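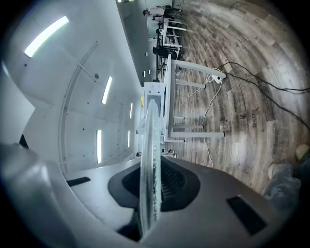

I started Stomorville because I love a clean break room, and I know how strange that sounds. My name is Gunhild Stougaard, and for years I was the person in every office who ended up wiping the microwave. When we got our own place I wanted it plain and easy to look after, so it's white tables, a wood-look floor that hides crumbs a little too well, and long strip lights in the ceiling. Those lights are handy! Hold a clear glass turntable up under them, turn it edge-on, and any greasy film you missed will show up on the rim.

We teach people to take care of shared kitchens, mostly in small offices and community buildings. It's hands-on from the first minute. You take the plate out, wash it, dry it, clean the inside of the oven, wipe the ring track, and then put everything back so it sits right and doesn't rattle. Saodah Osman runs the beginner sessions and she is far more patient than I am.
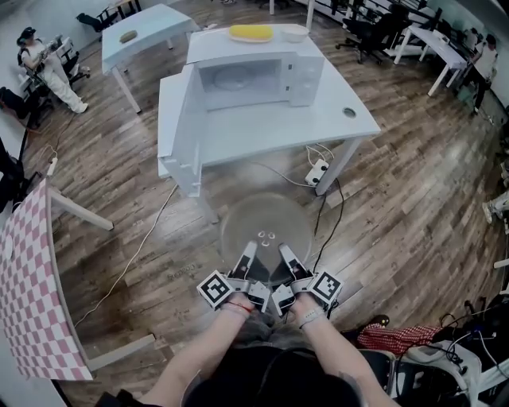

Leave the door wide open while you work, by the way, and let the inside air out a bit before you close it up. And please carry the plate with both hands held close together. Sang-wook Ki wrote that rule into our handbook after our first December, when we lost 6 plates (two of them were mine, and I still hear about it).

There are 25 of us on the list now, counting the people who only come in for the busy months. Rostyslav Kovalchuk handles bookings and Mircea Avram does the supply orders - sponges, cloths, spare plates, more dish soap than you'd believe. We've worked with 82 offices so far, from the little design studio over at Besson to the whole second floor at Drarno, and I'd love to get to 100 before our next birthday.
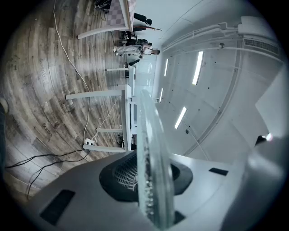 A clear turntable plate, edge-on, by the white tables

If you'd like to visit, come on by! Write to Rostyslav first so he can tell you which door to use, as the one on the Iline side sticks.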